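Gorley clinic extends evening hours from August

The health clinic in Gorley will stay open until 8 p.m. on three evenings a week from August, after many residents asked for appointments outside of working time. The new hours were presented on Friday at a meeting in the town library.

Until now the clinic on Wuisan Street has closed at 5 p.m. People who work in Ninmont, where many Gorley families have their jobs, often needed to take half a day off only for a blood pressure check or a new prescription. In a survey this spring, 717 residents sent back the form, and later opening was the wish that appeared most often.

"We read all of the forms, also the ones with long letters attached," said Mafalda Vilela, the manager of the clinic. "Some people wrote that they had delayed a visit since the winter. This was for us a clear message."

The evening hours will be on Monday, Tuesday and Thursday. There will be 20 appointments each evening, shared between two doctors and one nurse. Part of the appointments will be kept free until noon of the same day, for patients who become sick suddenly.

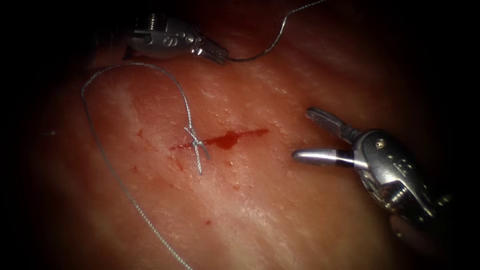
Will patients have to pay more for an evening visit? The price stays the same as during the day, and the same insurance rules apply.

The town council has agreed to pay for the extra reception staff in the first year. After this the clinic must show that the evenings are well used. Sekar Hidayat, who sits on the council, said she expects them to be full very soon, but she would like to see the numbers in winter also, when the roads are worse and fewer people go out after dark.

Not all questions were solved at the meeting. The last bus toward Corker leaves before the clinic closes, and several older residents said they would have no way to go home. The council will speak with the bus company about a later departure. The parking area behind the clinic will be open for patients the whole evening.

Kartini Ngau, who came to the meeting with her mother, said the change will help her family very much. "I finish work at six. Until now my mother had to go alone, and she does not always remember what the doctor has told her."

Appointments for the evening hours can be made by telephone or at the reception desk. The pharmacy next door keeps its present hours for now.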